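Open day at Jirnum, quick notes before I forget

17/10/2025

Back from the Jirnum open day, feet hurt, typing this on the train so excuse the mess. Doors at 2, line already out to the parking lot. Went with Deisy Ospina, who wanted the welding hall. I wanted the simulation room. We split up.

Simulation room is upstairs, tiny, way too warm. Ruth Puma runs it. She had the kitchen tasks going on the big screen, all simulated, view from right behind the gripper. Cupboards, drawers, handles. The system is called Wumska, and they train it on the computer first, then move it over to the real arm downstairs. 3000 practice runs for one cupboard door. One door! And then they change the colors and the handles and do it over.
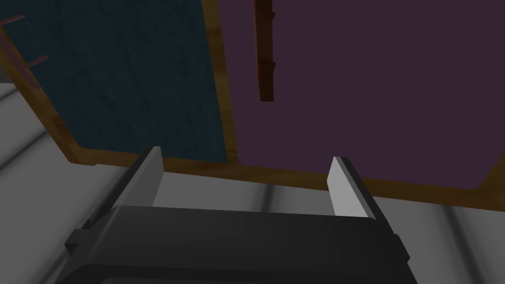 Asked Ruth why cupboards. She said doors are mean. You have to grab, then pull in a curve, and if you pull straight the whole thing jams or the fingers slip off. Never thought about it, I just open them. She let a kid drive with the joystick for a bit and he was better at it then me. Much better. I got stuck under the cabinet and couldn't work out which way was up, since the view tilts with the wrist.

Then downstairs for the real arm. Everaldo Batista did the talking, very fast, no microphone, half of it lost to the air compressor. First try it missed the handle. Second try it got it, big applause. He said the miss was the lighting. Maybe so.

Coffee was bad, the cheese bread was great. Bought nothing. Took a sticker.

Things I want to look up:
what they do when a handle is loose
whether the Zirkus people are doing the same thing with fridges
if the September talk got recorded anywere

Deisy got to wear the welding helmet and is now unbearable. Next one is in spring I think, will post when I know. My stop.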